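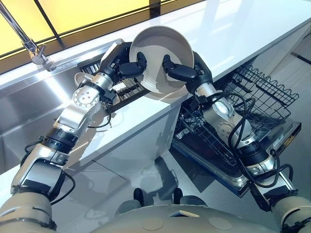

A bowl held over the counter, Lougher kitchen

Breakfast and Lunch Cook, Lougher House
Posted 2020-11-28

Okari Kitchens is hiring a full-time breakfast and lunch cook for Lougher House, a residence for retired people on Fostach Street. The job is open now and we would like to fill it before the current cook moves to our other house, Zallari.

The cook works early. Breakfast is served from 7:00 to 9:00 and lunch from 11:45 to 1:15. A second cook comes in at noon and takes over for supper. Most of our residents eat in the dining room, and a few have trays brought up to them.

The food is plain and made from scratch where we can manage it. Oatmeal, eggs and toast every morning, with pancakes twice a week. Lunch is the main meal: soup first, then a hot dish with two vegetables, then fruit or a small dessert. The soup is what residents talk about, so we want someone who likes making it. We have a binder of 407 recipes built up over the years. You will use it most days, and you can add to it once a dish has been served and people have asked for it again.

What you will do

Cook and plate breakfast and lunch from the weekly menu
Make low-salt, soft and pureed versions of the same meals
Check the diet cards each morning before service and follow them
Put away deliveries and write the date on everything opened
Keep the temperature log for the coolers and the hot line
Wipe down your station, wash pots, and leave the stove ready for supper
Help write the menu for the following month

You will not be asked to work the dining room, but residents do come to the kitchen door with requests and complaints. Please be polite about it. If someone wants a smaller bowl of soup or a second one, they get it. 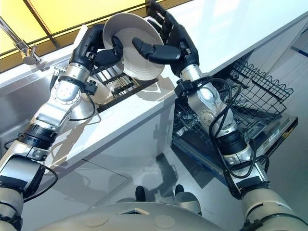 What we are looking for

Two years of paid cooking work in a residence, hospital, school or restaurant. Cooking for large groups counts if you can give us the name of someone who ran the kitchen. You need a current food handler card, or you need to get one in your first month. We will pay the fee.

You should be able to read a recipe and scale it up, lift a full stockpot with a second person, and stand for most of a shift. Experience with pureed and soft diets is helpful. We can teach it to a good cook who has not done it before.

Pay and hours

Pay starts at $2366 a month before taxes. Shifts run 6:00 a.m. to 2:30 p.m. with a half-hour unpaid break. The schedule rotates and includes every other weekend. Health coverage begins after 60 days. You get one meal per shift, a uniform allowance and paid sick time. Vacation is two weeks in the first year. We do not approve vacation in August, when Zallari closes for yearly repairs and its residents eat with us.

How to apply

Send a resume or a one-page letter listing the places you have cooked, with dates and a phone number for each. No cover letter is needed. Mail it to Valentin Kofler, Kitchen Manager, Okari Kitchens, 569 Fostach Street, or hand it in at the front desk between 9:00 and 4:00. Please do not call the kitchen during meal hours.

Applicants we want to meet will be asked in for a talk and a paid trial shift of four hours. You will make one soup from our binder and one of your own. Bring non-slip shoes and a hat or hair net. Knives are provided, but you may bring yours.

A background check is required before the first day of work. Applications are read in the order they come in, and the posting stays up until the job is filled.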